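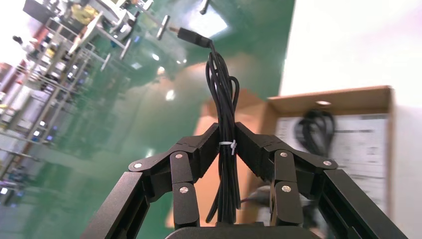
4. Connecting the keyboard and mouse

The Fenon desktop unit is supplied with a wired keyboard and a wired mouse. Both use USB and need no separate driver. Complete section 3 (power and display) before starting.

4.1 Preparing the cables

1. Switch off the unit at the rear switch and wait for the front light to go out.
2. Remove the ties from the cables. Use blunt-nosed cutters and cut on the side facing away from the cable.
3. Straighten each cable by hand. Do not pull it over the edge of a desk.

CAUTION: Do not use a knife to open a tie. Damage to the outer jacket is not covered by the warranty.

4. Check each USB plug for bent metal or packing material.
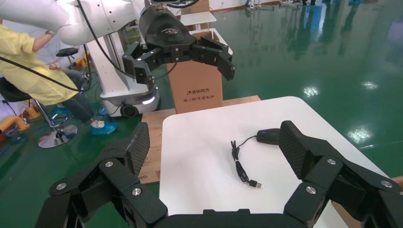

4.2 Connecting to the unit

1. Locate the 2 lower USB ports on the rear panel. The upper ports are reserved for storage devices.
2. Insert the keyboard plug in the left port and the mouse plug in the right port. If a plug does not enter easily, turn it over – do not force it.
3. Route both cables through the rear clip. Leave enough slack for the mouse to reach the far side of the work area.
4. Switch on the unit. The pointer appears on the sign-in screen after almost 46 seconds on first start.

Note: On units fitted with the Curton dock, use the dock ports. The rear ports are disabled while the dock is attached.

4.3 Setting the pointer

1. Open Settings, then Input, then Mouse.
2. Set the pointer speed. The factory setting is 2.
3. For left-handed use, select Swap buttons. The change takes effect at once.
4. Select Save.

If the pointer does not move, disconnect the mouse, restart the unit and connect the mouse again. If the fault remains, try the other lower port before contacting Fenon support. For keyboard layouts, see section 5.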